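Table-top power strips in the Vikura rooms: placing, use and return

13 Oct 2026
Esperanza Dunleavy, Facilities and Room Services, Gava Building

Dear colleagues,

I am writing in reply to the message copied below, which reached the room users' list at the end of last week. Several people have since written to me separately with much the same questions, and it seems sensible to answer them in one place. I have left out the sender's name at their request.

> To: Vikura room users
> Subject: Power on the white tables
>
> Could Facilities please confirm what the position is with the power strips in the Vikura rooms? When the new tables arrived in April we were told that every room would have its own strip and that it would stay there. In practice we have twice come in for a morning session and found none, and on another occasion there were two on the same table and none next door.
>
> We would also like to know whether the strips are meant to be on the table top or on the floor. Our group prefers them on the table, as people can reach them without crawling under the chairs, but a colleague from Gisterari was told quite firmly that they must go on the floor. We do not mind which it is so long as it is the same for everybody.
>
> Lastly, one of our members asked about the round white covers. She was unsure whether she was supposed to take them off, press them in or leave them alone. Is there a guide anywhere?
>
> With thanks in advance.

I am grateful for this message, which sets the matter out clearly. I shall take the points in a slightly different order.

Which strip is meant

The note of April spoke only of "the room strip", and I accept that this was not enough. There are older strips still in circulation in the Gava Building, some of them brought in by individual groups, and it is not surprising that they have been confused with the ones we issue. The room strip is the white one with a glossy surface, rounded at the corners, with round white covers set in a row along its length. Each cover has a very small dark dot at its centre. Beside the row there are short slots, three of them grouped closely together. 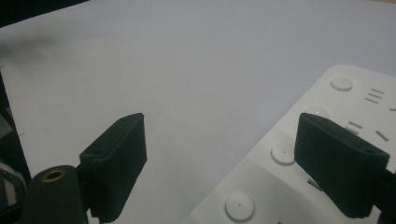 White power strip with its row of round covers.

If the strip in your room does not look like this, it is probably not one of ours. Please do not throw it away or put it in the corridor. Leave it where it is and send me a line quoting form 1732, and it will be collected and, where possible, returned to its owner. Strips belonging to groups may still be used in the rooms once they have been tested, but they must carry the group's name and should go home with the group at the end of the session.

The covers

There is no printed guide, and one is being prepared. Until it is available, please leave the covers fitted on any outlet that is not being used, and do not prise them off with a pen, a key or a pair of scissors. We have had one strip returned from the ground floor with deep scratches beside the outlets, and it had to be withdrawn. If a cover is stiff or you are unsure about it, use another outlet or ring the desk on extension 3771. A member of staff will come up and show you.

The slots are not to be used for anything at all. Paper clips, name badges and cable ties have all been suggested to us as handy things to tuck into them, and I must ask that this idea goes no further.

Table or floor

The strips may be placed on the table top. The advice given to our colleague from Gisterari was correct for their own building, where the tables are narrower and the walkways run directly behind the seats, but it does not apply here. I am sorry that the two sets of advice were allowed to become mixed, and I have written to Gisterari so that their visitors are told the same as everyone else.

When a strip is put on the table, we ask for the following.

Place it towards one side, leaving the middle of the table free for the work in hand. A strip in the centre is reached equally well by everybody, but it takes up the best part of the surface and tends to be pushed about during the session.

Set it down flat, with the outlets facing upwards. It need not be square to the table. A strip lying at a slight angle is no trouble provided that it is steady.

Keep the lead on the side away from the chairs. Where this cannot be done, use one of the rubber floor covers from the cupboard by the lift.

Keep drinks off any table with a strip on it. I know that this is unpopular. The side shelf is there for cups, and it has room for a full group.

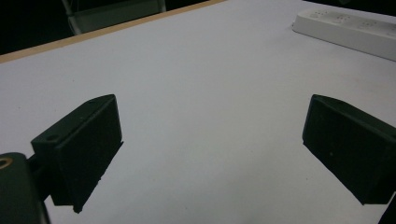 Care of the white tables

A few people have asked, in connection with all this, whether the strips will mark the tables. We have had no report of it. The tops are white with a matt surface, and the light wood strip along the edge is part of the table and should not be used as a stop or wedge for equipment. What does mark the tops is dragging, so please lift the strip when moving it, and lift anything else of any weight as well.

Small specks and crumbs should be wiped away with a damp cloth before the next group arrives. Unplug the strip at the wall first and move it to a chair or shelf while you wipe. Do not wipe around it. Scouring pads and cream cleaners are not to be used, as they leave a shine on the matt surface which cannot be put right. Cloths are kept in the grey tub under the sink, and used ones go in the bag on the back of the door.

The grey chairs go back under the tables at the end, whichever way round the room has been used.

Missing strips

This was the first point in the message and I have left it until last, as it is the one on which I can offer the least comfort. The strips do move between rooms. They are borrowed with good intentions, usually in a hurry, and they do not always find their way back. From now on a strip may be borrowed from another room only if its number is written on the sheet inside the door, together with the name of the group and the room it has gone to. It must be returned the same day.

We have placed an order with Srisuk for 4 more strips, to be held at the desk as spares. They are of the same pattern as the present ones. Delivery has been promised twice and put back twice, and I would prefer not to give a third date until I have the box in front of me. In the meantime, if you arrive and there is no strip in your room, please ring the desk before looking next door. If you know beforehand that you will need a second one, 24 hours' notice is normally enough — a longer session with many laptops is best mentioned when the room is booked.

A strip should never be plugged into another strip. This applies to the room strips, to those owned by groups, and to any mixture of the two. If the outlets are not sufficient, the session should be moved to the larger Vikura room, where there are outlets in the floor, and the desk will arrange this without charge if the room is free.

Damage

Please report any strip that is cracked, discoloured, unusually warm or loose at the outlets. Switch off at the wall, unplug it, and bring it to the desk yourself if you are able to. A strip left on the table with a note on it may well be used by the next group before the note is read, as happened on the second floor in the spring.

The sheet inside each door will be replaced this week with one that has a column for borrowed strips. The old sheets still have some entries for projector leads on them, and I should be glad if groups holding those leads would look in their boxes.

Replies may be sent to the list or to me at the desk.

Yours sincerely,

Esperanza Dunleavy
Facilities and Room Services
Gava Building, extension as given above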